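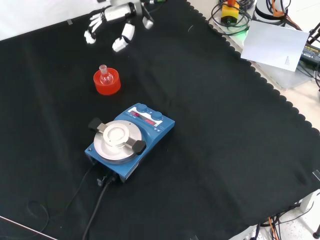 *Demonstration bench, open day: the hand above the flask in its orange holder, with the stirrer hotplate alongside.*

**To:** Kalliopi Tomić, Kodico program office
**Re:** Tridum bench automation, progress report for the second funding period
**Date:** May 16, 2018

Kalliopi,

You asked for something shorter than last time and with fewer acronyms. I have managed the second.

## Where we are

The main event of this period was the open day at Staleseck, which the grant agreement calls a "public demonstration milestone" and the lab calls the day we had to clear the corridor. We had 56 visitors, including 15 from the Başaran teaching labs who came in one bus and left with most of the pastries. The milestone is met. The sign-in sheets are scanned and in the shared folder, under a name I did not choose.

The purpose was to show people who do wet chemistry for a living what the arm and hand can do on an ordinary bench, with ordinary glassware and a stirrer they would recognize. We ran two sessions, morning and afternoon, with the same program in each: handling small glassware on the cloth, then working next to the stirrer, then questions.

## What the visitors made of it

The chemists were polite about the speed. One of them timed a pick with her phone and then showed me the phone, which I took as feedback. What they liked was the grip. Most had expected a two-jaw clamp and some broken glass, and there was a long discussion of how the fingers share the load on a beaker with liquid in it - the part of the work your reviewers thought was least interesting, if I remember the comments correctly.

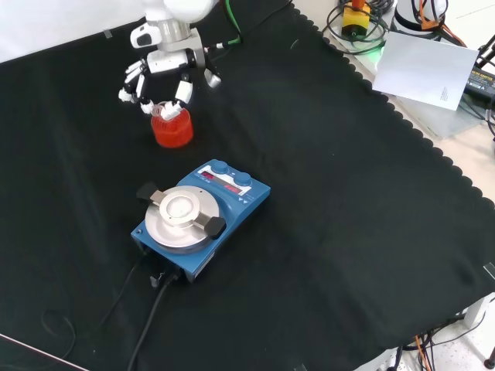
*Fingers closed around the small beaker of red-orange liquid. The stirrer's two red readouts are lit.*

The most frequent question was about cleaning. The second was whether it can do the night shift. My answers were "carefully" and "ask me in September."

## What went well

- Both sessions ran to the end of the program.
- No glassware was lost in front of the public. Rehearsals are covered in the consumables line.
- The cloth did its job. Clear glass on a white tabletop had been giving the vision side trouble all winter, and the black background cost less than one hour of anyone's time. I would like this noted, as the alternative in our original proposal had a whole budget row.

## What went less well

The afternoon session started late. The arm wanted a restart after lunch and so, to be fair, did the operator.

Cable management remains a work in progress. Two visitors raised it separately, and one of them works in safety. We have agreed to put in proper trays before anyone else is invited.

We are also behind on the stirrer work. Placing a vessel on the plate is fine in testing when the clamps are set wide. Turning the knobs is another matter, and for the open day a person set them in advance. I said so at the start of both sessions.

## Money

Spending is close to plan. The overspend on catering is small and I am prepared to defend it. We have not touched the travel allocation and would like to move it to the cable trays and a second set of fingertips, if your office permits that without a form. If there is a form, please send it.

## Next

Knob turning first, then pouring, which Başaran has offered to host once we can do it over someone else's floor. Next report due in September.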